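Friday, evening

I could not write at lunch as I had planned, so I do it now at the kitchen table in Ellham, with tea.

The folding room was warm again today. Before, at Stougaard, we folded at long tables and we talked all the time. Now I fold with the two grippers, one in each hand, so that the machines at Troven can learn from us how it is done. My hands know how to fold a cloth since I was a child, but with the grippers they had to learn from the beginning. You cannot feel if the cloth is thick or thin. You must look. In the first week I closed my fingers inside the handle much too hard, and my wrist hurt in the night.

Today it was the blue cloths. I like them better than the white ones, because I can see the folds. Sverre Åberg wrote on the board that we need 1,000 good folds before the end of January, and that a slow fold is also good if it is clean. I was glad to read this. I am slow.

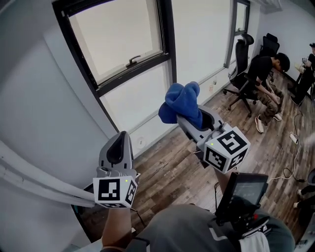
What is different now

I want to put down some things while I still remember how it was.

The day is more quiet. When both hands are inside the handles, you do not scratch your nose, you do not drink, you do not show with your hands when you tell a story. I noticed that I tell fewer stories. In the breaks people sit and rest, and many say nothing. At the old tables the break was the loud part of the day.

Also the shifts are shorter. We work 25 minutes and then we stop, and this is a rule, also for the ones who want to continue. My back is better than last winter. I must be fair and write that too.

The pay is the same as before. Lovisa Forsberg asked in the meeting if it stays the same when the machines come to Wistlow in earnest, and she got the answer that two of the folding lines will be changed first and the rest later. What "later" means was not explained. I wrote the word in my small notebook and put a line under it.

I think about it mostly in the afternoon. In the morning I think only about the corners. A corner of cloth between two hard fingers is a difficult thing, it slides away or it comes double. In the afternoon my hands do it without me, and then comes the question who will stand in this room after we have shown everything. I do not feel angry. It is more like when you teach your own recipe to a person who will open a restaurant in the same street.

After the last break we worked with the cloth held up high. I was tired in the shoulders, and I spoke a little about all this with the others while we worked, the recipe and the restaurant also.

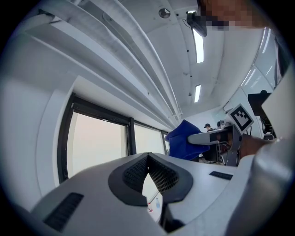 Tullio Mancuso said that I worry too early, that a machine which folds still needs somebody who can see when the fold is bad, and that he would rather be this somebody than have his old back pain again. I answered that they need maybe one such person, and we are more than one. He said yes, this was true, and then he asked if I wanted half of his orange.

I took it. I will ask Sverre on Monday about the course for checking the machines, and if it is also open for people with my English.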